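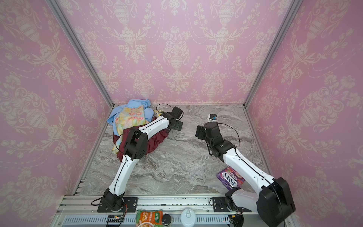

세든 집의 벽은 왜 늘 흰색인가

집을 보러 다니면 벽이 다 똑같다. 흰색이거나 흰색에 회색을 조금 섞은 색이다. 중개인은 이것을 깔끔하다고 부르고, 집주인은 무난하다고 부른다. 세입자는 대개 아무 말도 하지 않는다. 벽 색깔을 보고 계약을 포기하는 사람은 드물고, 보증금과 수압과 채광을 따지다 보면 벽까지 순서가 오지 않는다.

나는 이 무난함이 당연하지 않다고 생각한다. 세입자가 자기 벽을 고를 수 있어야 하고, 임대 계약서의 기본 문구도 그렇게 바뀌어야 한다고 본다.

우리 동네 바게리 단지의 계약서에는 "벽면의 색상 및 재질 변경을 금한다"는 조항이 있다. 단지를 관리하는 세바방스가 쓰는 표준 문구다. 387세대가 같은 문장에 서명했다. 못을 박지 말라는 조항과 반려동물 조항 사이에 있어서 눈에 잘 띄지도 않는다. 나도 입주하고 두 해가 지나서야 제대로 읽었다. 현관 옆 벽지가 들떠서 새로 발라도 되느냐고 물었더니 관리 사무소에서 그 조항을 읽어 주었다. 같은 흰색으로, 지정 업체를 통해서만 된다는 답이었다.

조항을 두는 쪽의 논리는 안다. 다음 세입자가 꺼릴 수 있고, 되돌리는 데 돈이 들고, 솜씨 없는 도배는 벽을 상하게 한다. 셋 다 틀린 말은 아니다. 그런데 어느 것도 금지의 이유로는 충분하지 않다. 되돌리는 비용은 보증금에서 정산하면 된다. 솜씨가 걱정이면 도배사를 쓰도록 조건을 달면 된다. 다음 세입자의 취향은 지금 사는 사람이 몇 년씩 책임질 일이 아니다.

내가 자란 집은 안방 벽에 꽃무늬가 있었고 마루에는 포도 덩굴 무늬가 있었다. 부엌은 기름때가 타지 않는 비닐 벽지였다. 지금 보면 서로 어울리지 않는 조합이다. 무늬를 맞추느라 이음매마다 줄기가 조금씩 어긋났고, 장롱 뒤에는 그 전에 바른 벽지가 그대로 남아 있었다. 그래도 방마다 어느 방인지 분명했다. 아픈 날 누워서 덩굴을 눈으로 따라가던 기억은 있는데, 그 뒤로 살았던 흰 방들은 서로 구분이 잘 되지 않는다.

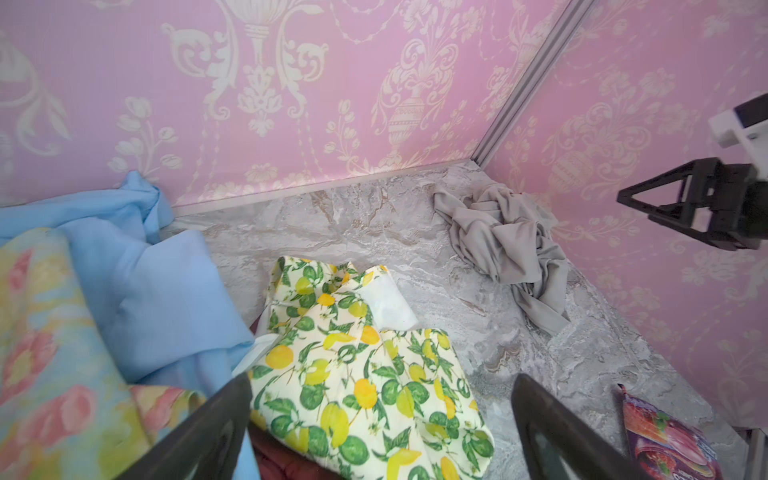

그리르논, 2019-07-09

이 글의 앞부분을 주민 소식지에 먼저 실었더니 반론이 몇 가지 들어왔다. 답을 붙인다.

가장 많은 반론은 좁은 집에 무늬 벽지를 바르면 더 좁아 보인다는 것이다. 우리 집은 36제곱미터이니 좁은 집에 속한다. 큰 무늬를 네 벽에 모두 바르면 답답하다고 느끼는 사람이 많을 것이다. 그러나 한쪽 벽만 바를 수도 있고 작은 무늬를 고를 수도 있다. 답답해도 좋다는 사람도 있다. 자기가 먹고 자는 방이 남의 눈에 얼마나 넓어 보이는지는 집을 내놓을 때나 중요한 문제다.

두 번째는 유행이 지나면 후회한다는 반론이다. 맞는 말이고, 나도 후회한 적이 있다. 예전 집에서 겨자색 줄무늬를 발랐다가 한 계절 만에 질렸다. 주말 하루를 들여 뜯어냈고 풀 자국을 닦는 데 하루가 더 들었다. 그 정도 후회는 어른이 감당할 만하다. 소파를 잘못 사는 일과 크게 다르지 않고 돈은 오히려 덜 들었다.

비용 이야기도 나왔다. 역 뒤의 벽지 가게 플로르니크에는 견본이 3,000종 가까이 있는데, 재고로 남은 무늬 벽지는 새로 나온 흰색 실크 벽지보다 싸다. 가게 주인 말로는 임대용으로 나가는 물량은 흰색 두 종류가 거의 전부라고 한다. 나머지 견본책은 자기 집을 가진 사람들이 넘긴다. 나는 이 부분이 제일 마음에 걸린다. 벽을 고르는 일이 집을 산 사람의 권리처럼 굳어지고 있다. 세를 사는 기간이 짧던 시절에는 넘어갈 수 있었겠지만, 요즘은 한집에서 오래 세를 사는 사람이 우리 동에도 여럿이다.

관리 회사의 처지에서 보아도 금지가 이득인지는 의심스럽다. 자기가 고른 벽에 사는 사람은 벽을 덜 험하게 쓴다. 이것은 내 짐작이고 통계는 없다. 다만 흰 벽지는 손때와 가구 자국이 금방 드러나서 세입자가 나갈 때마다 새로 바르게 된다. 우리 층에서는 이사가 있을 때마다 멀쩡한 벽지를 걷어 내고 같은 색으로 다시 발랐다. 복도에 쌓인 폐벽지 자루를 볼 때마다 무엇을 아끼자는 규정인지 모르겠다는 생각을 한다.

내가 바라는 조항은 길지 않다. 입주 기간이 5년 이하이면 퇴거 때 원상으로 돌리거나 그 비용을 정산한다. 그보다 오래 살았으면 어차피 벽지를 갈 때가 되었으니 묻지 않는다. 습기가 차는 외벽에는 통기성이 있는 종이를 쓴다. 색과 무늬에 대해서는 아무것도 적지 않는다.

세바방스는 10월에 표준 계약서를 고친다고 한다. 의견은 관리 사무소 창구에서 서면으로 받고, 나는 위의 내용을 한 장으로 줄여서 이미 냈다. 들뜬 현관 벽지는 아직 그대로 두고 있다.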